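Housekeeping & Laundry Staff Board > Equipment and changes at work
Thread: They want us folding with grippers now

trolleyqueen
Posts: 200

Long one, sorry. I'm in housekeeping at the Prasanthorpe guest houses, have been for years, and since June part of my shift has been recorded clothes handling. You hold a gripper in your hand and do the job with that in place of your fingers. Picking up, straightening, laying out, folding. The recordings go off to a company called Nuvulex and the idea is that a machine learns to do it from us. Our manager Kenneth Laing calls it "a new skill for the team". Fine, Kenneth.

I'm honestly in two minds. It's paid the same as normal hours, it's indoors, and my back is better than it's been in ages. But I keep thinking, am I training the thing that gets my job? Has anyone else had this brought in? And does anyone else's wrist ache??

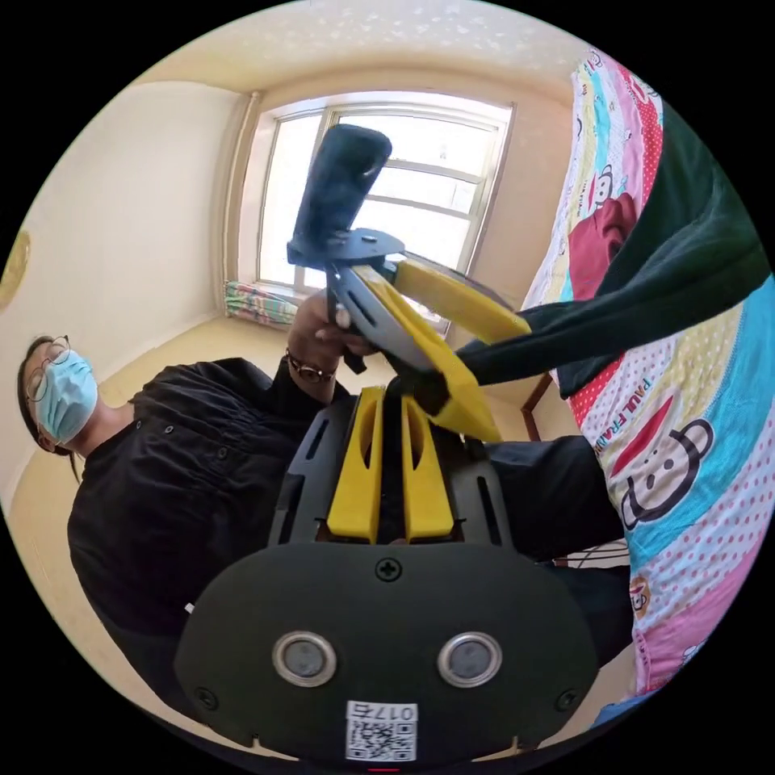 Two of us on it, and yes, that's the Paul Frank bedding.

bleachandbiscuits

We had it at Fikis for 3 months and then it stopped. No machine ever turned up. What did change was the rota. Once you've got people off doing recordings for half a shift, the rest of the rooms still need turning round, and guess who got those. Me! I never touched a gripper and I was the one going home shattered. So my advice is ask about cover before you ask about robots.

Mughal_nights

Bit of a different view from me. I work nights in the Mughal laundry (hospital linen, mostly sheets) and we've had automatic folders for flatwork as long as I've been there. They do sheets beautifully. They can't do a pair of trousers to save their lives. Somebody still has to find the waistband, get the legs lying together and work out which way round the thing is, and that's the bit you lot are recording. I'd be proud of it. I'd also want it in writing what happens to my hours once they've got what they need.

trolleyqueen

@Mughal_nights trousers are my whole life at the moment so thank you for that. It's funny what you notice. With my hands I'd give them a shake and they're done, I couldn't have told you how. With the gripper you've only got the two fingers, so you have to decide where to pinch, and you have to decide it every single time.

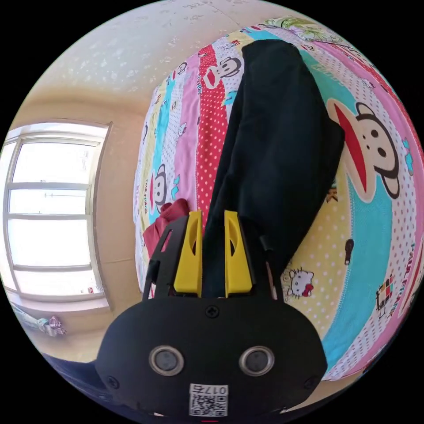
I go for the end nearest me and get a decent bite of cloth before I pull anything, because if you only catch a bit of it the lot slides out and you're starting over. Parveen Khattak on my shift does it completely differently -- she goes in from the side and sort of walks it along -- and the trainer says both are fine, they want the variety. That was a surprise. Twenty years of being told there's one right way to fold!

@bleachandbiscuits the cover thing is a very good point and I hadn't asked. Will do.

sial_u

Usman here, shop floor rep at a different place, so take this as one person's opinion. I don't like it and I don't think "proud" is the word. You're being paid a cleaner's rate for teaching. If a college asked you to teach folding they'd pay you a tutor's rate. Same hands, same knowledge. Ask for a higher rate for recorded hours and ask for it now while they need you.

bleachandbiscuits

Easy to say when it's not your manager, Usman. Half of ours are on short contracts. They ask for more and next week there's no shift.

sial_u

Which is why you ask as a group. I'm not telling anyone to march in on their own.

Mughal_nights

Agree with Usman on the rate, disagree on the rest. When our folders came in, people moved over to sorting and mending and a couple of them much prefer it. Nobody moved by magic though, Anum Mengal sat down with management and got training time agreed first.

trolleyqueen

Update. I asked Kenneth about cover and about the rate. Cover: he's bringing Asif Tanoli over from the other building for the 4 afternoons a week we record. Rate: "he'll look into it". I've asked him to look into it by email.

He's also agreed to breaks. Roughly 20 minutes with the gripper, then swap to something else. I wouldn't do it for longer, it's the squeezing and holding the weight up at the same time that gets you.

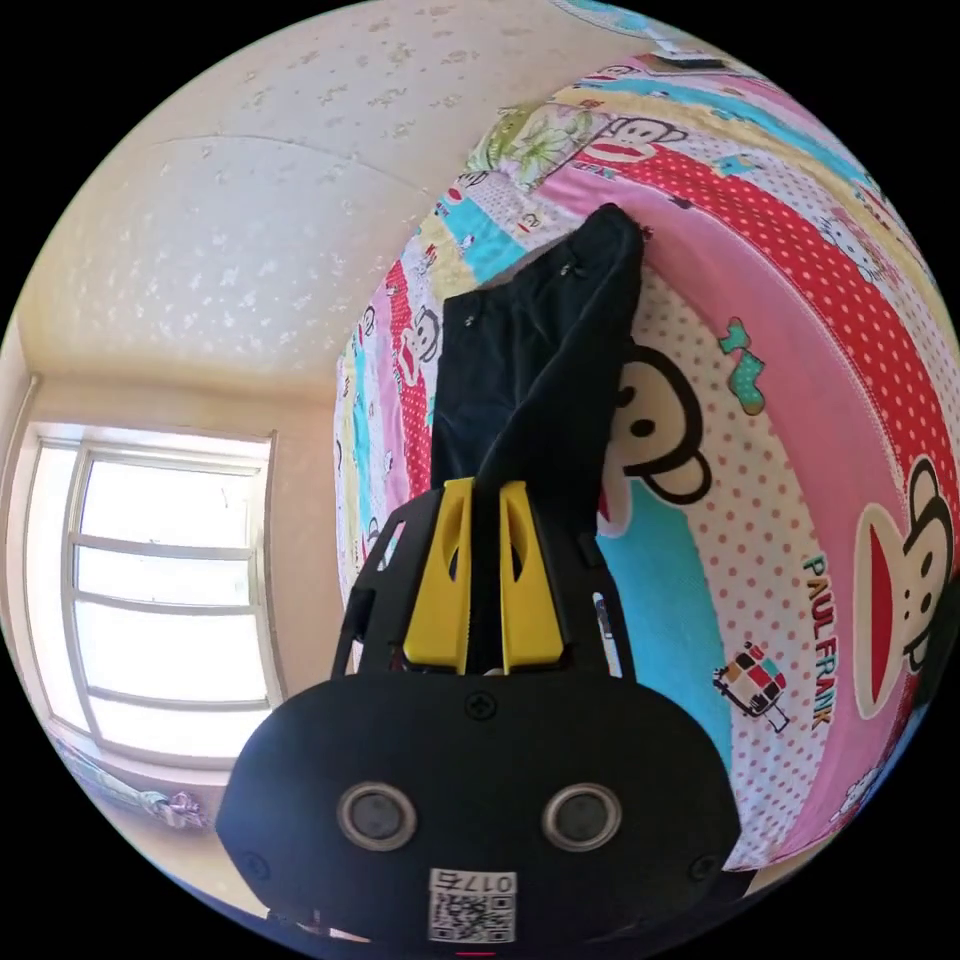
Black trousers again. I see them in my sleep.

bleachandbiscuits

Good on you for getting the cover sorted. Is Asif getting your rooms as well as his own, or only yours?

trolleyqueen

Only mine, he says. I'll check with Asif, he'll tell me straight.

sial_u

And let us know what the email says about the rate please. I've got people here who'll want to see it.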